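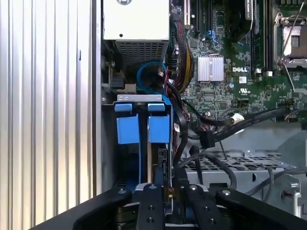 Preparing a single-channel video work for the archive

These steps cover a finished single-channel work arriving as a digital file. Tape transfers and multi-channel installations have their own pages. Read the whole page once before starting, as the record number assigned in step 1 is used in every later step.

What you need

A workstation with at least twice the file's size free on the local drive
The signed deposit form
The artist's installation notes, if any
A write-protected copy of the delivery drive

1. Open a record

Log in to Curen and choose New Work. The system assigns the next free number. Write it on the deposit form in pencil, top right. Enter the artist's name as it appears on the form, family name last unless the artist has asked otherwise. If the name also exists in another script, put it in the Variant field, not in brackets after the main entry.

For the title, copy the artist's own capitalization. A work called "untitled (coste)" is not "Untitled (Coste)".

2. Copy and check the file

Copy the file to the local drive. Do not work from the delivery drive. Run the checksum tool on both copies and compare the results. If they differ, delete the local copy and start again. If they differ a second time, stop and ask the depositor for a new delivery.

Name the folder with the record number and a short title, all lowercase, with underscores for spaces:

3458_imon
3594_coste_part_1

The original file keeps its original name inside this folder, even if the name is unhelpful. Renaming it breaks the link to the depositor's paperwork.

3. Record the technical details

Open the file in the inspector and copy these values into the record:

Container and codec
Frame size in pixels
Pixel aspect ratio
Frame rate, to three decimal places
Scan type (progressive, or interlaced with field order)
Color space and bit depth
Audio channels and sample rate
Duration in hours, minutes, seconds and frames

Do not round the frame rate. 29.970 and 30.000 are different values and will produce a sync error in a long work.

Older works are often interlaced video saved in a file marked as progressive. Step through a passage with sideways movement, one frame at a time. Comb-shaped edges mean the file is interlaced whatever the header says. Enter what you observe and add "header differs" in the Notes field.

4. Watch the work

Watch it from start to finish at normal speed, with sound, on the calibrated monitor. Note the time of each dropout, click or frozen frame. Do not correct anything. Many works in the collection use faults on purpose -- Koken, record 3458 in the old numbering, has 3 minutes of tracking noise that an earlier intern logged as damage. When in doubt, list the time and write "query artist".

Black at the head and tail counts as part of the work unless the deposit form says otherwise. The same applies to silence.

5. Make the viewing copy

Export an H.264 copy at the original frame size and frame rate. Do not crop, and do not scale 4:3 material to fill a 16:9 frame. Deinterlace only the viewing copy, never the master. Add the suffix _view to the file name.

Stills for the public page come from the master. Take them at full size and list the time of each one. If the artist has supplied stills, use those and skip this part.

6. Enter the display terms

Copy the terms from section 101 of the deposit form. The usual choices are full work online, excerpt only, or on-site viewing. An empty box means on-site viewing. For excerpts, the in and out points must come from the artist in writing.

Installation notes go in as a scanned PDF and also as typed text, so that they can be searched. Keep the artist's units. If the notes give a screen width in inches, leave it in inches.

7. Close the record

Set the status to Review. Khanyisile Pretorius checks new records at the end of each month and will return any with missing fields. Records received after the October intake closes are held for the next round -- the status will show Waiting, and no action is needed.

Keep the local copy until the status changes to Stored. Then delete it and return the delivery drive with the yellow copy of the form.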